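Drying and Storing Culinary Herbs
Handout 4 - Kitchen Garden Course, Pudholm
Elmarie Ndlovu, 29 January 2025

Last session covered sowing and potting on. These notes deal with what to do once the plants are producing more than you can use fresh.

When to cut

Most leafy herbs have the best flavor just before the flowers open. For oregano, thyme and marjoram that is usually June in our beds. Cut in the morning after the dew has gone. Take up to a third of the stem length and leave enough leaf for the plant to recover. Basil can be cut several times if you pinch above a pair of leaves. Chives do not dry well and are covered under freezing.

Seed herbs such as coriander and dill are cut later, when the seed heads turn brown. Put a paper bag over the head before you cut the stem.

Air drying

Good for rosemary, sage, thyme, oregano and bay. Shake off insects and remove damaged leaves. Tie small bunches, no thicker than your thumb at the stem end, and hang them upside down out of the sun. A spare room is better than a kitchen - steam slows everything down. The leaves are ready when they crumble between your fingers and the stems snap.

Oven and dehydrator

Basil, mint and parsley hold a lot of water and tend to go black or moldy if hung in bunches. Spread the leaves in one layer. In a dehydrator, 100 degrees F is a good setting for most of them. Few home ovens go that low, so use the lowest setting with the door propped open, and check often.
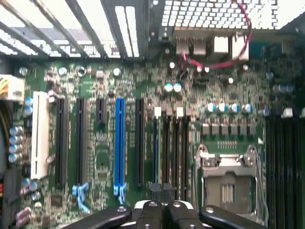
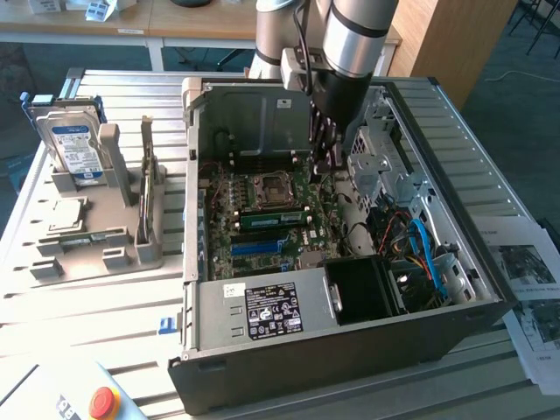
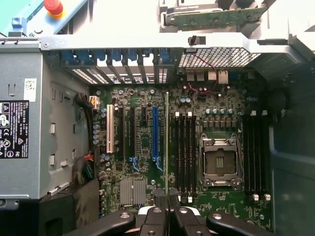 Let the leaves cool fully before you put them in jars. Warm leaves give off moisture, and it will collect under the lid.

Storage

Keep leaves whole and crush them when you cook. Use glass jars with tight lids, filled close to the top. Label each one with the herb and the month. A cupboard away from the stove is fine; an open shelf by a window is not. Look at the jars every day for the first week. If you see any damp on the glass, take the leaves out and dry them again. If you see mold, throw the batch away.

Dried leaves are good for a year. Sage and rosemary last a little longer, parsley less.

Freezing

Use this for chives, dill leaf, tarragon and any basil meant for sauces. Chop, pack into ice cube trays, cover with water or oil and freeze. Move the cubes to a bag once solid. Keep oil cubes frozen until you need them - fresh herbs in oil should not be left at room temperature.

Using dried herbs

One teaspoon dried replaces one tablespoon fresh. Add dried herbs early in cooking and fresh ones near the end.

For next time

Bring one jar of dried herb from home, any age. We will compare them with the Visser thyme from bed two. Read the section on vinegars, starting on page 44 of the course book.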